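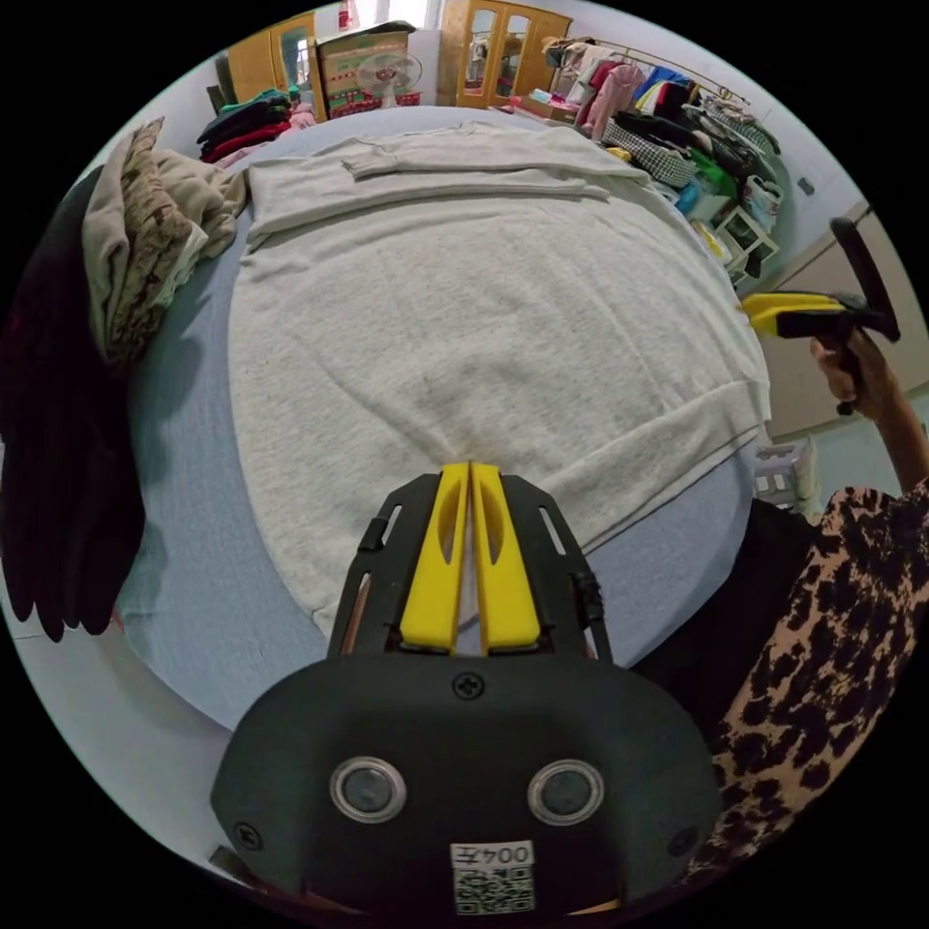 Margit Sæther reckons I worry too much about fingers. Her comment on my last post was that a gripper is either tight or it isn't, that you check the screws once when it comes out of the box, and that everything after that is fiddling. She may be right about the fiddling.

I still don't believe in "check once". The hand-held grippers we use for folding have two long yellow fingers in a black open mount with slotted rails down the sides. Anything slotted can creep. The Brisotero notes say the fingers are "set for life", a phrase I have learned to distrust in any manual, and the same page tells you how to set them again.

So, for what it's worth, my routine. Close the fingers over nothing and look at them from behind. They should lie parallel. If one leads the other at the tip, I slacken the mount, push both back against the stop, and nip it up again a bit at a time, swapping sides. Kaan Keskin does his in one go and says it makes no difference. We haven't measured it, either of us, so that's two opinions.

Then the body screws, three of them on the back face, one top centre and two at the lower corners. Phillips heads, and soft ones. Use the right size driver and stop when it stops. I chewed one up in January by leaning on it and had to wait 11 days for a replacement from Clusthorpe.

Lenses next. Knitwear sheds, and I wipe both with a dry cloth before a jumper and again after. The advice going round is to clean every 152 folds. I have no idea where that number came from and Bülent Saraç, who passed it on, doesn't either. A grey speckled knit and a cotton shirt are not the same job.

Last, I read the label. Each one has a QR code and a number, and if you use two together it matters which is in which hand. Swapping them by mistake cost me an afternoon of folding that had to be thrown away.

I am less sure about thread lock. Imogen Bickerstaff swears by a dab of it on the rails. I tried it on one side only and so far can't tell the sides apart — will look again when it next needs setting.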